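件名: Re: [fuyumono-ml] ダウンの自宅洗い、Vidmarの洗剤で十分では

過去ログも読みましたが、やはり腑に落ちないので書きます。長文失礼。

> Vidmarのダウン用洗剤を使えば、家の洗濯機でも
> クリーニング店と同じ仕上がりになります。
> うちは3568円の詰め替えで家族全員分を
> ひと冬まわしています。外に出すのはもう
> もったいないと思います。
> 乾燥はテニスボールを入れて40分で完璧でした。

「同じ仕上がり」とありますが、何と何を比べたのでしょうか。同じ上着を半分だけ店に出すわけにもいかないし、去年の記憶と今年の手触りを比べているのだとしたら、私はあまり信用しません。洗いたての服は誰の家でもふっくらして見えます。問題は翌年の12月に着たときどうかで、その報告がこのMLにはほとんど上がってきません。

40分で完璧というのも疑っています。表地はすぐ乾きます。中の羽毛は別です。私はGrethamのコインランドリーで30分、触って乾いたと思って持ち帰り、翌朝脇の下のところに塊が三つできていました。もう一度回しに行って、結局かかったお金は店に出すのとそう変わりません。詰め替えの値段だけで安いと言われても、乾燥機代と往復の手間はどこへ行ったのかと思います。

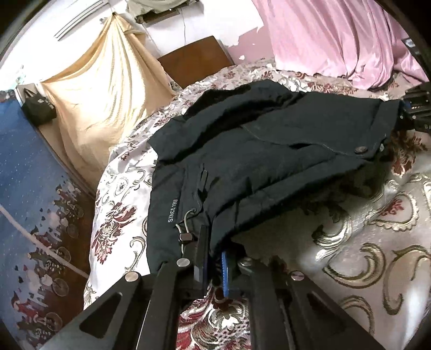

読了目安 3分

紺の中綿ジャケットで、襟まわりに黒いファーの縁がついているようなもの、こういう服がいちばん判断に困ります。ファーが外せるのか縫い付けなのかで話がまるで変わるのに、洗剤の説明書きは「付属品は取り外して」の一行で済ませています。外せない人はどうしろと。脇に縦書きで入った「SINCE 1968」のような白い文字も、プリントだったら私は乾燥機の熱に当てたくありません。金属のスナップはとめてから裏返せと言う人と、開けておけと言う人がいて、どちらも根拠を書いてくれません。

それから、Fovitzの撥水スプレーを勧める声が続いていますが、洗剤が残った生地にかけても効かないという話と、むしろ効くという話が同じスレッドに並んでいました。前に試したときは600円の小さい缶を一本使い切り、雨の日に肩から染みました。すすぎが足りなかったのか、スプレーが悪いのか、生地の寿命なのか、私には区別がつきません。区別がつかないものを「おすすめ」とは書けないです。

クリーニング店の肩を持つつもりもありません。Trorkelisの店では「ダウン特別コース」に出して、普通のコースと何が違うのか聞いたら返事が曖昧でした。戻ってきた服は溶剤のにおいが一週間近く抜けず、ベランダに吊るしっぱなし。あれで特別料金を取るのかと今でも思っています。

というわけで、自宅洗いを勧める方には次を書き添えてほしいです。

・中身はダウンか化繊綿か(洗濯表示の写しがあれば助かります)
・すすぎの回数
・乾燥機に入れた時間と、そのあと部屋干しした時間
・翌シーズンに着てみてどうだったか

最後の一つがない報告は、私は話半分で読みます。

なお引用元の方が書かれていた「押し洗いなら羽毛は傷まない」については、別の件名で改めて伺います。お手元の洗濯表示をまだお持ちでしたら、捨てずにおいてください。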